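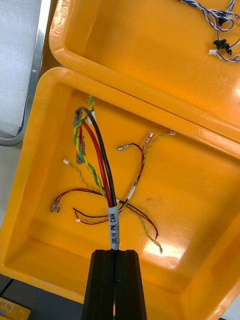 4. Handling rules for wiring and boards

8 min read

The rules in this section apply to any arm that picks loose wiring or bare circuit boards in the Flellia cell at Jostomside. They were written after the first 800 picks and revised once, in February. Existing safety standards tell an integrator how to guard the cell and limit the force at the gripper. They say very little about the part being held. A spade terminal can be bent at forces well below any limit meant to protect a person, and the damage may not show until the harness is fitted.

We therefore wrote our own rules and treated them as requirements. An operator who needs to break one stops the run and writes down why. The written reasons were read by two of us at the end of each shift, and several of the rules below were changed as a result.

3 shares · 0 comments

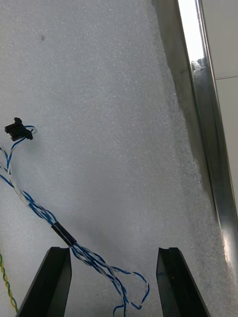
Rizwan Matubbar

4.1 Where to grip

A harness is gripped on its trunk, next to a sleeve or marker band if it has one. Sleeves are easy to find in the wrist view and they mark a place where the conductors are held together. The fingers must not close on a connector housing, a crimp or a stripped end. When the trunk is hidden under other strands, the arm backs off and looks again from a second height. It does not push strands aside to make room.

Twisted pairs need more care than their size suggests. Free ends that spread into loops can hang on a fingertip as the gripper opens, and the part then follows the arm on its way up. The rule is to open fully, wait 500 milliseconds, and rise straight up before any sideways move. The wait was argued over because it slows the cycle. We kept it.

Fingers are closed under a force limit, with no fixed closing width. A width that suits a thick power lead will miss a signal pair completely. Operators check the finger faces at the start of each shift and replace a pair when an edge has chipped.

4.2 Surfaces and containers

Wiring may be picked from a molded tray or from foam. Foam gives under the fingertips and allows a lower approach. A molded floor does not, so the approach height there is set 3 millimeters above the floor and the last part of the move is made slowly. Glossy plastic also throws glare into the wrist camera. If a bright spot covers the planned grip point, the operator moves the lamp or the tray before the run continues.

Circuit boards and harnesses are never mixed in one bin. Boards lie flat in a single layer, component side up, and are taken by the bare edge. Tall capacitors and terminal blocks are treated as keep-out areas, with the fingers passing outside them on both the way in and the way out. Anyone loading a bin by hand wears a grounded wrist strap. 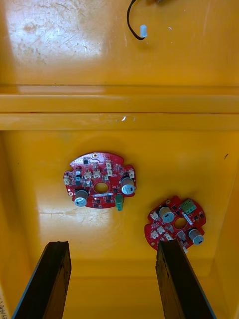 4.3 Recording and review

Every attempt is logged, including those the operator stops. The Feyisa log format has a field for the rule in force and a field for the reason given when a rule was set aside. In the version used for this study the second field could be left blank, and it often was. We now require an entry before the next pick can start.

The full record holds 1572 attempts, covering the Flellia cell and the Benureo bench. Both used the same fingers and the same rules. Wiring laid so that one assembly crosses another, as in Figure 3, was placed in its own class. For this class the operator must name the target assembly first and confirm that the grip point is clear of the crossing. 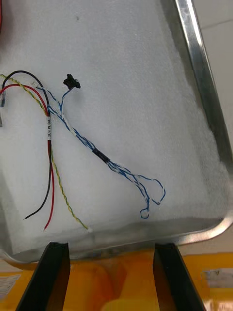 Figure 3. Two cable assemblies on foam in a steel tray, crossing near their upper ends. The gripper is open.

Crossed parts are lifted a short way and held still while the operator checks the view for a second assembly coming up with the first. If one does, the lift is reversed along the same path and the pick is logged as stopped. Shaking the part free is not allowed.

Rules for bagged parts are left to Section 5, as they depend on the type of bag and were tested only on the Benureo bench.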